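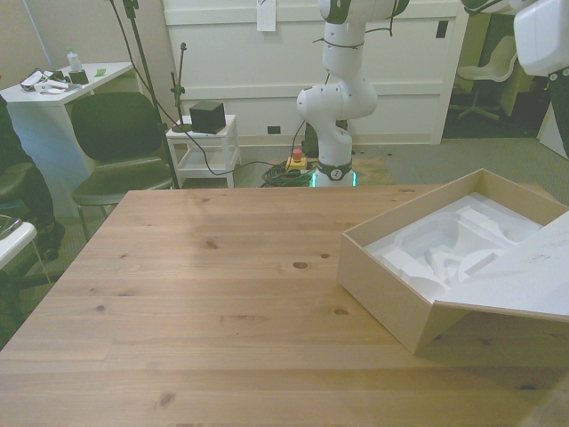
Do pine tabletops need all that?

Every winter somebody forwards me the same list of miracle cures for a pine table. Mayonnaise on the water rings. Walnuts on the scratches. Olive oil and lemon juice once a week, forever. I've tried most of them over the years, and I'd skip nearly all of it.

Olive oil first. It doesn't cure the way linseed or tung oil does, so it sits in the wood and stays faintly greasy, and crumbs love it. The lemon smells nice for an hour.

Mayonnaise can lift a white ring from a waxed top if you leave it overnight. So can plain petroleum jelly, which doesn't make the kitchen smell like a sandwich. Dark rings are another matter. Those are in the wood, and you'll have to sand.

Walnuts color a scratch for a week or two. On pale pine they leave a brown smear that looks worse than the scratch did. Save them for the cake.

Dents are the one place where the old trick holds up. Damp cotton cloth, warm iron, a few seconds at a time. Crushed fibers will swell back, torn ones won't, and the finish over the dent may cloud. Try it on the underside first.

Knots. People ask how to stop them from bleeding through paint, and the paint store will sell you a special primer. Shellac does the job – two thin coats over each knot, and let the first one dry. Bo-ram Myung swears by three. I can't see the difference.

As for "feeding" the wood, it's dead. It doesn't eat. What dries out is the finish, and a coat of paste wax in December handles that. Buff with the grain.

Sanding: start at 120 if the top is rough, finish at 180. I've read pages that want you to go to 700 on softwood. Why? You'll polish it so smooth the oil barely soaks in.

Daily care is a damp cloth and a dry one after it. Put a trivet under anything from the oven, and don't trust the ones with tiny rubber feet, they stick.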